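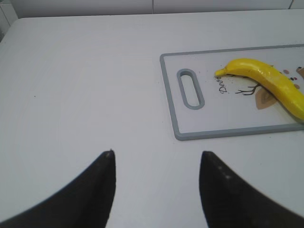
Trorngate Kitchen — Frequently Asked Questions

Updated 10/2/24. Read this before emailing please, most of it is in here.

BOOKING

How do I book?

Online calendar. Pick your slot, pay the deposit, get a confirmation. No confirmation in your inbox means no booking — check spam first, then write to Kerubo.

What's the shortest slot I can book?

Two hours. Setup and cleanup come out of your time, so be realistic. First timers nearly always book too short and end up scrubbing pans while the next person stands in the doorway.

Can I get the same slot every week?

Yes, if it's open. Ask for a standing booking. Standing bookings get billed at the start of the month and you can drop out with a month's notice. October standing slots are full in the mornings. Evenings still OK.

How much is the deposit?

$100, refundable. Comes back to the same card after your last booking, minus anything broken or left dirty.

Can I cancel?

More than two days ahead, full credit toward another slot. Less than that, no credit. If you find somebody else to take the slot we don't mind at all, just tell us who so they can get a door code.

Is there a waiting list?

Sort of. Hatice keeps one for the Friday-night type slots everybody wants, but it isn't automatic. Email her and she'll put you on it.

PAPERWORK

Do I need a license to cook here?

If you're selling the food, you need whatever your county asks for. We can't tell you what that is, it depends on what you make. Call the health department and say "shared commercial kitchen," they'll know what form you mean. If you're cooking for your own family party you don't need anything from us but the signed rules.

Will you give me a letter saying I cook here?

Yes. After your first paid booking. Allow a few days, we do them in a batch.

What about insurance?

Required for anyone selling. Send the certificate before your first slot. Expired ones lock your account, and you'll get a reminder email before that happens so don't ignore it.

Food handler card?

One person per shift has to have one. Bring it or a photo of it on your phone.

WHAT'S IN THE KITCHEN

What equipment is included?

Range, two ovens' worth of rack space (it's one double unit), stand mixer, sinks, work surfaces, sheet pans, mixing bowls, cutting boards. Scales too but the battery is always flat, bring your own if you weigh everything.

What isn't included?

Knives. Piping tips. Anything you'd put food in to sell it. Aprons. Also no blender, the old one died and we haven't replaced it yet.

Is there a deep fryer?

No. And please don't fry on the range in a big stockpot — it's in the rules, it's come up more than once.

Can I store stuff between bookings?

Dry storage, yes, one shelf per standing booking, in lidded bins with your name on. Fridge space only overnight before a booking. Freezer is full and is going to stay full for a while. Things with no name get thrown out on cleaning day.

Is the kitchen allergen free?

No. Wheat, nuts, eggs, dairy, sesame all get used in here, by other people, possibly an hour before you. You can clean down as much as you like but we can't promise anything and your labels shoudn't either.

DURING YOUR SLOT

How do I get in?

Door code, texted the evening before. Works from the start of your slot. Side door only, the front one belongs to the upstairs office and they get annoyed.

Where do I park?

Loading spot by the side door for unloading. Then move. Street parking after that, free in the evening.

Can I bring helpers?

Up to three plus you. More than that and nobody can open an oven.

Kids?

Not in the cooking area, sorry. Babies in carriers included.

Can I take photos for my website or menu?

Sure. Don't get other people's product in them without asking. Clamp lights are fine, nothing taped to the walls.

How late can I stay?

Out by 11 pm, lights off, door pulled shut till it clicks.

CLEANING

What do I have to clean?

Everything you touched and the floor. Wash, rinse, sanitize, air dry. Checklist is on the clipboard by the sink, initial it before you go.

Can I use my own cleaning products?

Unscented dish soap ok. Nothing with bleach mixed up by you, and no scouring powder or steel wool on the white surfaces, it leaves marks that don't come out. Turmeric and beet juice, wipe right away.

Something was dirty when I arrived?

Photo, text it to Berkay before you start. Once you've started it's hard to sort out whose mess it was.

Where does the trash go?

Bins out back. Flatten boxes. Used oil goes home with you, never down the sink.

PROBLEMS

An oven won't light or the power tripped.

Text Berkay. Don't go poking in the panel. If you lose real cooking time over it we'll credit the slot.

I left something behind.

Lost and found crate under the coat hooks. Food isn't kept. Tupperware is, for a month or so, we have alot of lids.

Who do I contact?

Bookings and letters — Kerubo Nyaga. Waiting list and storage shelves — Hatice Yüksel. Anything broken or leaking — Berkay Uysal, text is faster than email.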